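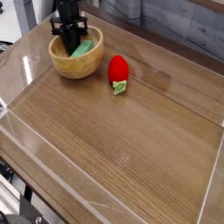 Wilmer Flores asked that his remark be written before anything else, and the meeting agreed. In his opinion the visitors at the open day stood too far from the table to understand what the arm was doing, and the persons in the back row heard only the voice of the speaker. He would prefer a shorter program with more time near the table, also if this means that some of the talks must go.

The chair thanked him and said that the remark belongs to item 3, where it was discussed.

Minutes of the Open Day Working Group
Place: Mnguni Room, Findley Building
Start: Friday, 2 p.m.
Apologies were received from the safety officer, who sent her notes in writing.

1. Minutes of the previous meeting

The minutes were accepted with one correction. Under the item on parking, "the north gate" must be read as "the side gate". The north gate stays closed for visitors until the paving is repaired.

2. Report from the open day

The reception desk gave the number of visitors as 365. This number is taken from the badges handed out at the entrance. Small children did not receive a badge and are therefore not in it. The desk was very busy in the first hour and quiet after lunch.

The talk by Mernine in the large hall was full. There were 100 chairs and people were standing along the wall. The speaker went over her time, so that the question round had to be made short. Several visitors came afterwards to the information table with questions that they wanted to put to her, mostly on prices and on training for staff. The information table could not answer these. The secretary will write to Mernine and ask for a contact address that we may give out.

The demonstration of the Ellar table was the part that visitors mentioned most on the feedback cards. Many wrote that they had expected something faster. Others wrote that they liked it exactly for the slow speed, for they could follow each movement. One card said that the toys made it easy to explain to a grandchild. The meeting found that the choice of objects was good and should be kept: soft things together with things that have flat sides, and a bowl to put them in.

3. The demonstration table

The technical team reported on the work at the table. The exercise was to pick up an object from the wood surface and bring it into the bowl, or to take it out of the bowl again. The team explained that the soft toy is in some respects easier for the gripper, as it gives way a little when the fingers close. For the block, the direction in which it lies is important. If it lies at a bad angle, the wrist must turn first, and visitors often asked why the arm was waiting.

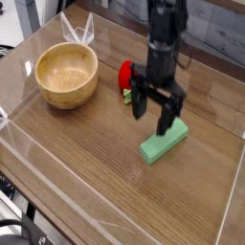 Gripper at the green block, wooden bowl on the left.

The remark of Wilmer Flores was then taken up. The technical team agreed that the view was a problem. The walls around the work area are clear and low, so one can see well from close by, but the reflections on them are disturbing if one stands on the wrong side. It was proposed to move the table away from the wall panels so that visitors can stand on more than one side. The technical team is against this, for the cables would then cross the place where people walk. A screen above the table was also proposed. The chair asked what it costs to rent one, and nobody present knew the price.

The written notes of the safety officer were read. She has no objection to visitors standing closer, on the condition that the line on the floor is renewed and that one member of the team is always at the stop button. She also asks that visitors do not put their own objects inside the walls. At the open day a boy asked if his keys could be picked up, and the team had to refuse him. He was disappointed, but his father understood.

There was a longer discussion on how much should be explained. The chair thinks that the speaker talks too much while the arm moves. Wilmer Flores agreed and said that people cannot look and listen to technical words at the same time. The technical team answered that without an explanation the visitors ask the same questions again and again. It was decided to try a printed sheet in large letters, and the speaker will talk only before and after each round.

Decided: visitors come to the table in two groups, one after the other, and each group may stand at the line. The table stays where it is for the time being. The talks are not shortened, but the second talk of the morning is moved to the afternoon.

4. Visit of the school in April

The school has confirmed. The teacher asks if pupils may give a command to the arm themselves. The technical team is willing to let them choose which object is taken first, and the operator starts the movement. The pupils do not touch the controls. The chair will answer the teacher in this sense.

The school also asked for lunch. The kitchen can offer sandwiches, but it must know of allergies one week before.

5. Signs and material

The arrows on the stairs were hanging too low and were hidden by people in front of them. New ones will be printed and placed above the door. The remaining leaflets have the old telephone number and should not be given out anymore. The feedback cards are in the cupboard of the Mnguni Room for those who want to read them all.

6. Actions

Secretary: letter to Mernine, new arrows, price for rental of a screen.
Technical team: text for the printed sheet, renewal of the floor line.
Wilmer Flores: reads the text of the sheet and marks the words that are too difficult.
Chair: answer to the school, question to the kitchen.

7. Other business

The key of the side gate is missing again. Whoever has it is asked to bring it to reception.

The date of the next meeting will be sent by e-mail.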